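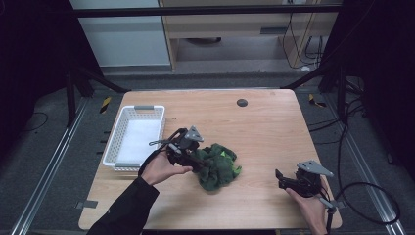

Jul 14, 2007

Dye bench, vat 12, second dip series

Good day today. The weld over indigo finally gave a green I'd be happy to put my name to, and it came from the batch I nearly poured out. Writing it all down before I forget the order I did things in.

Started with the wool gauze from Brzozowska, scoured last night and left in the rinse tub. Weighed out dry it was 166 g. Vat was sluggish first thing, yellow-brown with hardly any bloom, so I fed it a spoon of fructose and a pinch of lime and went off to label jars. By the time I'd finished the shelf it had the coppery skin back and smelled right – that sweetish barn smell.

Three short dips, long airing between. First one came up patchy near the fold because I was in a hurry and didn't open the cloth out under the surface. Second dip evened most of it. Third was really only for depth and I could have skipped it.

Then the weld. Vokard sent the new lot chopped much finer than last time and it gives up its color so fast! I used 100 g of it, simmered low, strained through the old pillowcase, chalk added at the end. The yellow jumped the second the chalk went in. I never get tired of that. Alum mordant was done before the blue this time, which Roman Jasińska has been telling me to do since January, and fine, the yellow took far more evenly than on the pieces I mordanted afterward. Roman, if you're reading this, you may gloat.

Swatches pinned to the card, numbered left to right:

2122 a – blue only, two dips
2122 b – blue only, three dips
2122 c – two dips, weld, no chalk. Drab. Looks like pond.
2122 d – two dips, weld with chalk. Lovely, bright, a bit springlike
2122 e – three dips, weld with chalk. This is the one.

Forgot to cut a piece for the soap test from c. Don't much care, I won't be repeating c.

Rub test on e with a dry white rag: faint blue. Wet rag: more than I'd like. Probably that third dip sitting on the surface. Try a longer rinse, and a vinegar bath before the weld goes on, and see if the crocking drops. If it doesn't, go back to two dips and a stronger vat.

The Avov thermometer reads high again. Checked it against the glass one in the same pot and they disagree by four degrees, so anything in my earlier pages that says 80 should be taken as 76. Wisteck has the replacement probe on order, no word on when.

Saved the weld bath in the lidded bucket. There's plenty left in it for a pale lemon, maybe on the silk offcuts. Please don't tip it out!

Next:
half of e in the south window, half in the drawer
same recipe on linen, expect it paler
ask Vokard if the fine chop is going to be the regular thing
more chalk

Vat covered and wrapped at six, pH strip was a shade under 10. Leaving it alone tomorrow.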